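Magnesium, two months in

I started taking magnesium glycinate in the evenings because I was waking up at 3 and lying there until the alarm. Several readers asked for an update after I mentioned it, so these are my notes so far. I have no medical training and I paid for everything myself.

The brand I settled on is Punden, the plain capsules. I tried the Stoltden powder first. It dissolved fine but it tasted like chalk and lemon cleaner, and I'd put it off until I was already in bed and then skip it. A capsule I can take with a glass of water while I lock up the house.

I kept a sleep log the whole time, 71 nights of it, on paper. I write down when I turn the light off, when I think I fell asleep, how many times I woke up, and how I felt at 10 the next morning on a scale of one to five. I don't wear a tracker anymore. I had one two years ago and I would wake up feeling okay, look at the score, and decide I was tired.

Of those 71 nights, I slept through on 33. I don't have a matching log from before, which I regret, but my guess is that I used to manage one or two a week. The morning scores went up a little. The difference I notice most is that when I do wake up, I fall back asleep faster. My legs are also less twitchy, especially after a long walk.

Some of this may have nothing to do with magnesium. During the same stretch I stopped drinking coffee after lunch, and the neighbors in the Brosthorpe house next door finally moved their dog kennel to the other side of the yard. I also started reading paper books at night again. If you want a clean experiment, this isn't one.

Side effects: an upset stomach for the first four or five days, when I was taking the full amount all at once. I dropped to half and worked back up over two weeks, and it hasn't come back. If you take thyroid medication or antibiotics, ask your pharmacist about timing before you start. Mine was helpful and it took five minutes.

My evening now goes like this. Dinner by 7, dishes, phone on the charger in the hall, capsule at 9:30, light off by 10:30. On weekends it slides by an hour or so and I don't worry about it.

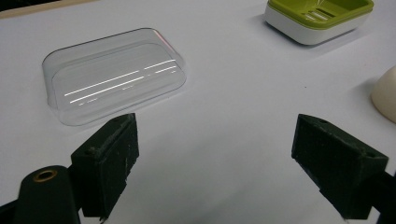
Clear tray on a white tabletop.

Cost is the part I'm still unsure about. The Punden bottle lasts me two months on the full amount and it isn't cheap. I may try the Prokopenko tablets when this one runs out, as they list the same form of magnesium and a similar amount per serving. They are bigger tablets, though, and I'm not great with big tablets.

The plan is to stay on it until May, then stop for three weeks and keep the log going - same paper, same scale. If the early waking comes back I'll know a bit more than I do now. I'll post the numbers either way.

Posted March 2023 in Sleep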